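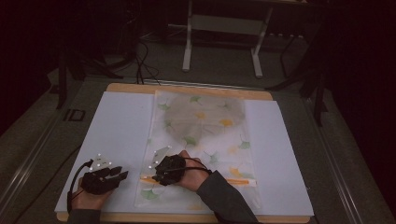 Most papers on robot hands report one number, and I think it is usually the wrong one. The number is the success rate on the training objects, or on objects close enough to them that the difference does not matter. I want to argue for a duller way of reporting, based on what happened when our group tried to teach a two-handed robot to deal with thin plastic bags.

The method is simple to state. A person wears a pair of motion-capture gloves and does the task by hand at a low table. The glove records how the fingers bend, the reflective markers on the back of it give the position of the hand in the room, and a head camera records what the person saw. The recordings are then mapped onto the robot's hands and used to train a policy. No robot is involved until the end. Ngozi Osagie set up our version of this, and we named the set Kesum.

We collected 939 recordings of people handling bags. They flattened them, turned them over, folded them, and moved them with something inside. Collection was fast. A person in gloves works at close to normal speed, and a person steering a robot arm does not. This is the main selling point of the method, and I have no quarrel with it.

My quarrel is with how the results get written up, and I include our own first draft. That draft said the policy flattened a bag correctly in 90 percent of trials. The figure was true. It was also measured with the same kinds of bag, on the same table, with the same person placing the bag at the start of each trial. Kaisu Rissanen read it and asked what happened when somebody else placed the bag. We had not tried. When we did, the robot pinched the table covering, or closed its fingers on nothing, or pressed down and dragged the bag off to one side.

The reason seems to be pressure. A glove of this type knows where the fingers are. It does not know how hard they push. When a person holds down a sheet of film with one hand, the fingers barely move, and the recording of a firm press looks nearly the same as the recording of a hand lying there doing nothing. The policy learned the pose and left out the push. On a bag placed just so, the pose is enough. On a bag with a wrinkle under the palm, it is not.

Printed film makes the vision side harder as well. A see-through bag with a busy pattern gives the camera two sets of edges, the print and whatever shows from behind it. Bello Igwe thinks this accounts for more of our failures than the missing force does. I think he is wrong, but our data cannot settle it, and the fact that it cannot is part of my complaint. We had one success figure and no record of how the failures divided up.

So what should a paper like ours report? At a minimum, a table with the starting condition changed on purpose. Same bag, new placement. Same placement, new bag. New person setting up the trial. Each row gets its own count, and each failure gets a short label — missed grasp, slip, wrong surface, and so on. None of this needs new equipment. It needs somebody to sit with the videos for a few afternoons. Ekaette Amadi did it for our second draft with a spreadsheet and 8 labels, and we learned more from her sheet than from the training curves.

The usual answer is that reviewers want a headline figure and that a table of weak rows gets a paper turned down. Maybe so. I have reviewed for some of the same meetings, and I have passed papers on the strength of one good number, so I share the blame. But the cost lands on the next group. Two labs wrote to us after the first draft went online, asking for the recordings so they could start from our result. Both planned to use bags we had never touched. I had to tell them the figure would not hold.

I still think gloves are the right tool for this work. Adding a pressure layer at the fingertips is the obvious next step, and Nneka Onyeka has a test version running that we hope to record with in October. When those results come out, the table will go on the first page, with the worst row included.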